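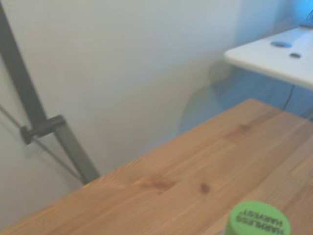
What causes a gripper to release a load when no release command has been sent?

A watchdog timeout in the gripper controller is the cause identified in the current case. When the controller loses contact with the arm for longer than the permitted interval, it restarts, and the fingers move to their fully open position as part of start-up.

Flondgate has asked operators of its tabletop arms to stop handling liquids, glass and anything heavier than a drink can until a revised firmware build is installed on the gripper controller. The notice, issued in August as service bulletin 1647, applies to 129 units fitted with the Inow two-finger gripper.

The fault was reported by Antoniuk, a manipulation test lab in Dusau, after an arm let go of a filled container during a transfer between two points on a bench. Nobody was injured. The lab's log showed no open command in the period before the release, and the arm's own joints did not fault. The arm completed its path with the gripper open and reported the task as finished.

According to the bulletin, the gripper controller expects a status message from the arm at regular intervals. If none arrives within 500 milliseconds, the watchdog restarts the controller. Earlier builds held the last finger position through a restart. A change made in the spring to simplify calibration removed that step, and the fingers now travel to the open stop each time the controller powers up.

Flondgate traced the missing messages to the cable that runs along the outside of the arm to the wrist. On the unit in Dusau, the connector at the wrist end had been pulled part of the way out of its seat by repeated rotation of the last joint. The connection dropped when the wrist was turned near its limit and recovered when it turned back. Intermittent contact of this kind does not register as a cable fault in the operator software, which checks the line only at start-up.

Antoniuk reproduced the release on a second arm by limiting the slack in the cable and cycling the wrist joint. The fingers opened before the end of the first shift of testing. With the cable re-routed and clipped at the forearm, the lab recorded no further releases, though it noted that the controller still opened the fingers if the connector was unplugged by hand.

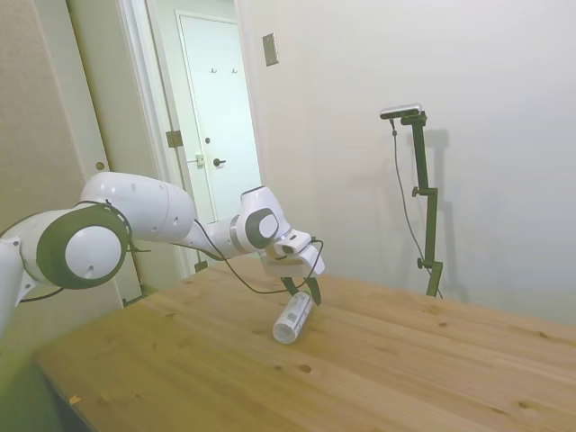 Robotic arm with its gripper fingers beside a can on a wooden table.

Interim measures listed in the bulletin are as follows. Operators should inspect the wrist connector at the start of each shift, leave enough slack for the full range of the last joint, and restrict rotation of that joint to 90 degrees in either direction. The emergency stop is unaffected. Operators are reminded that it removes power from the arm only, and that the gripper remains live on its own supply.

The revised firmware restores the position hold and adds a fault code for lost messages. An arm that receives the code will stop in place and require a manual reset. Flondgate said the build is in validation and will be distributed through the usual update channel. Units with the older vacuum tool use a different controller and are outside the scope of the bulletin.

Inow said the gripper hardware performed to specification and that the change to the start-up sequence was made at the integrator's request. Flondgate did not dispute the account. A replacement wrist connector with a locking collar will be supplied on request to operators of affected units, who should quote the bulletin number and the serial number on the base plate.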